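How to Submit an Incident Report to the Drilton Documentation Desk

Updated Wednesday, September 10, 2025

The Drilton Documentation Desk receives written accounts from residents, witnesses and field partners concerning injuries, detentions, property damage and restrictions on movement in areas affected by armed conflict. The steps that follow apply to all reports, whether sent by an individual or by a partner organization.

Before you begin

Make sure that the person whose account you are recording has agreed to it. Consent may be given in writing or spoken aloud in front of a second person, whose name should be entered on page 2 of the form. A parent or guardian must consent on behalf of anyone under 18. If the person withdraws consent later, write to the desk and the account will be removed from the open file.

Step 1. Record the basic facts

Enter the date, the time and the nearest named locality. Use the spelling given in the Clorano place list, even where local signs differ. If the time is not known, write "morning," "afternoon" or "night" and leave the hour blank.

Step 2. Write the account

Write in the first person if you were present. If you were not, name your source or enter the source code assigned to you. Keep what was seen apart from what was heard from others - the form has a separate box for each. Do not describe a person's motives, and do not use the words "murder" or "execution" unless you are quoting a speaker directly.

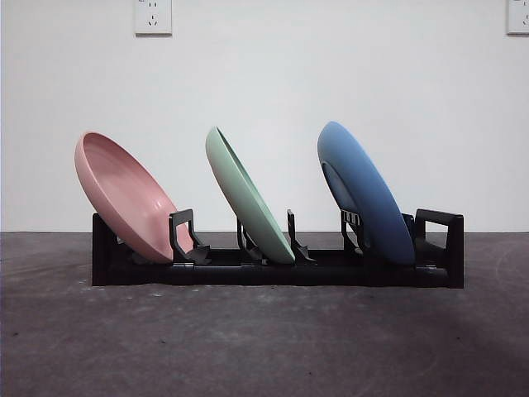

Can I send a report if I do not know the name of the injured person?
Leave the name field empty and give the approximate age, the locality and the hospital or clinic, if known. The desk will try to match the report with other records.

Step 3. Attach supporting material

Medical records, summonses, court orders and demolition notices may be attached as scans. Send every page, including blank reverse sides that carry a stamp. Video should be sent in its original form, without music, titles or cuts. Files of over 28 megabytes must be sent through the Soraso transfer page, using the code printed on your form.

Step 4. Check for risk

Read the account again and mark any detail that could identify a witness who has asked not to be named. Family names, workplaces and car descriptions are the most common. Reviewers will black out marked passages before the report leaves the desk. 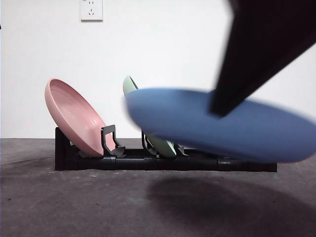

Pink, pale green and blue plates with a black dish rack.

Step 5. Submit and wait for a reference number

Send the form to the intake office in Bickerstaff. A reference number is issued once the report has been read by two reviewers. Please quote it in all later messages - reports sent a second time without it are treated as new and delay the file.

Corrections

Corrections are accepted for 33 days after the reference number is issued. Requests should be addressed to Tiruwork Gidey, Intake Officer. Questions on the use of reports by the press go to Gareth Greenwood, Publications. Forms printed before June remain valid, but the source code must be added by hand at the top of the first page.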